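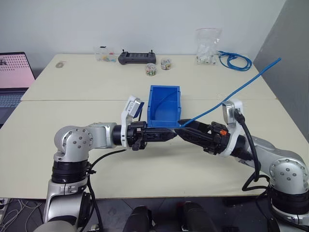
Woldegiorgis handover is a training method in robot learning, used for teaching two-arm robots to handle cables and other long, soft objects. It was proposed by Selamawit Belay and Gaetano Sorrentino and takes its name from the laboratory where they worked. The usual task is to put a cable into a small open tray, and the difficult moment comes when one gripper holds an end of the cable while the rest stands free in the air, as the blue cable does over the right half of the table, with the second gripper close by in front of the bin. At this moment the robot must decide which arm will act next.

Method

Human operators first control both arms and record demonstrations of the full task. In older methods, each demonstration is given to the learning program as one long sequence. In the Woldegiorgis method it is divided at every change of grip, and each part is marked with the arm that leads. The program then learns two things separately: how to move the leading arm, and when the lead should pass to the other arm. The second part is called the handover rule.

A small camera on each wrist gives a near view of the fingers. Belay considered these views necessary, as a view from the head often loses the end of the cable behind a gripper.

Results

The first study used 1,079 demonstrations by 23 operators. The authors reported fewer dropped cables than with undivided training, mainly in the second half of the task. The improvement was small for stiff cables, which keep their shape and need few changes of grip. A later collection, named Grukska, increased the number of demonstrations to 3,665 and added knotted cables – these remained difficult for both methods.

Criticism

Nuria Yilma argued that the marking of the leading arm depends too much on the person who does it, especially when both grippers move at the same time. Yeison Arboleda repeated the study in Lisberg with automatic marking and obtained similar results on short cables, but weaker ones on long cables. Sorrentino answered that a third mark, for shared lead, could solve a part of this problem.

See also

Two-arm manipulation
Learning from demonstration
Mustano grip test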